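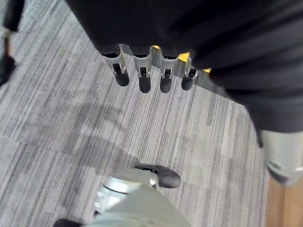
What is the best height for a shelf you use all day?
Somewhere between your hip and the bottom of your ribs, so your elbows stay bent and your back stays straight.

I had Ghislain Bélanger repeat that to me twice, and then I went home and moved everything in my garage. He has been setting out parts stores for longer than I have owned a screwdriver, and when he gets going on shelving (do bring a flask, he does get going) it is hard not to catch the bug.

We met at Ullenside, where the Dakden works keeps its shells and small round parts on open shelves close to the people who need them. I had expected grey racking and a lot of labels. What I got was yellow! Bright, sunny, egg-yolk yellow, and within a minute I was a convert. A black shell laid on a yellow shelf has an outline you could pick out from the doorway, and so does the gap where a shell ought to be.

"Paint is the cheapest thing in the building," Bélanger told me. He tried a pale green first, on a rack he calls the Pelletier after the man who welded it, and went off it by November.

The stock list runs to 2,320 lines, and 20 of them make up most of a morning's picking. Those are the ones that earn a place on the shelves by the benches. Everything else lives in the back store in Kemo trays, stacked four high, and comes forward when it's called for. I loved the back store too, mind you. It smells of cardboard and machine oil and there is a stool in there with a cushion.

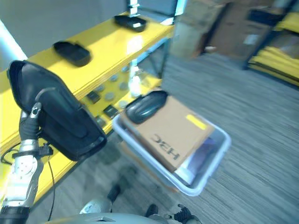 Should big parts go above small ones?
Put whatever you lift most often on the upper level, and keep small things below it where they can be seen from the front and picked up one at a time.

The shells at Ullenside go on top, long and black with a raised rim, and the round grey pieces sit on the yellow level underneath in loose rows. Loose is fine, by the way. Bélanger has no patience for foam cut-outs, which he says take an afternoon to make and are wrong by the next order. He'd sooner have a flat, clean surface and a bit of elbow room.

I've since painted two shelves at home (one tin, two coats, a very yellow cat) and found a set of hinges I bought years ago and had given up on.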